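Flividgate Finger Pad Set for the Hutapea Two-Finger Gripper
Part no. 2705
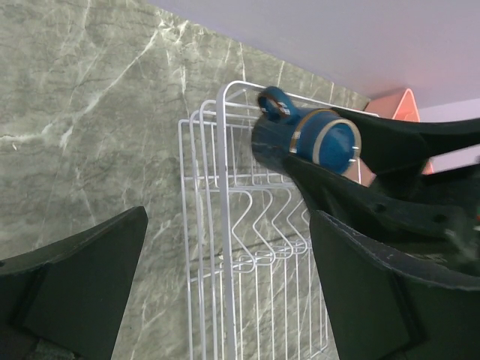

The 2705 set replaces the finger pads on the Hutapea gripper. It is a wear part and should be treated as one. Each pad is wedge-shaped with a flat, slanted top edge and a recessed rectangular face, and the scuffing starts along that upper edge, especially on cells that reach into wire racks and other narrow openings. Light specks and faint scuff marks on the rim, as on the right-hand pad here, are normal in service. They do not call for a change. Change the set when the edge has a nick you can catch with a fingernail, when the face has gone shiny, or when one pad closes ahead of the other.

What is in the bag

2 finger pads, left and right
4 mounting screws with thread lock already applied
1 setting shim
1 instruction card

The pads are sold as a pair only. A new pad running against an old one will not close square, and the wrist camera offset will be off on one side.

Fit

Fits the Hutapea two-finger gripper with the screw-on pad mount. It does not fit the older clip-on mount. If you have the clip-on version, order the Tirnelwood adapter plate first and fit the 2705 set to that. The plate moves the fingertips forward, so the tool length in the controller has to be changed as well.

Before you start

Put the arm in the service position with the gripper at chest height and the fingers pointing down. Open the fingers all the way. Press the stop, then switch off and lock out power at the cabinet. Shut the air valve and bleed the line if your gripper is the air-driven model. The fingers can drift once the drive is off, so keep your hand out of the gap until you have checked that they are free.

Changing the pads

Take out the two screws on the left pad and pull it straight off. Do not pry at the slanted edge. Wipe the seat with a dry, lint-free cloth. If there is old thread lock in the holes, run a hand tap through and blow out the bits with the camera covered.

Set the new left pad on its seat and start both screws by hand. Do the same on the right. Leave all four a half turn loose.

Close the fingers by hand onto the setting shim. The shim should lie flat on both faces with no light showing at the top. Hold it there and snug the screws in turn, going back and forth between upper and lower. Finish with the small torque driver at the setting on the card. Used screws should not go back in. The thread lock is good for one fitting.

Camera check

Any gripper with a wrist camera needs a quick check after a pad change. Bring the arm back up in slow mode and look at the live view with the fingers open. Both fingertips should be in view with a clear gap between them. Compare it with the reference view saved when the cell was commissioned. If the gap has moved to one side, the pads are not seated evenly and the job has to be done again. Wipe the lens before deciding anything. A smear near the edge can look a lot like a shifted finger.

Save a new reference view once you are happy with it. Older views can be deleted.

Running in

Run the cell at reduced speed for the first 92 cycles. Keep it on one kind of part during that time if you can. Then stop, lock out again and check the four screws with the driver. If any of them turns, replace it and start the count over.

Cleaning

Damp cloth and mild soap. No solvent and no scouring pad on the recessed faces. Grease from the finger slides tends to creep down onto the pads, and a greasy pad will drop thin or smooth parts long before it is worn out. Look there first if you start losing grip. Wire and thin rod will also mark the upper edges faster when the approach height is set too low, so check the taught positions before ordering a second set in the same season.

Stock and ordering

The set ships from the Rutdale parts counter. Quote part number 2705 and the serial number on the gripper body. The shim can be ordered separately, and so can the screws, in bags of four.

The instruction card was revised in June. The older card shows the screws being tightened with the fingers open, and that method should no longer be used. If your bag has the older card, ask the counter for a new one at no charge.

For questions about the clip-on mount or the adapter plate, ask for Shigeru Kubo at the Rutdale service desk. Have the gripper serial number and a saved camera view ready.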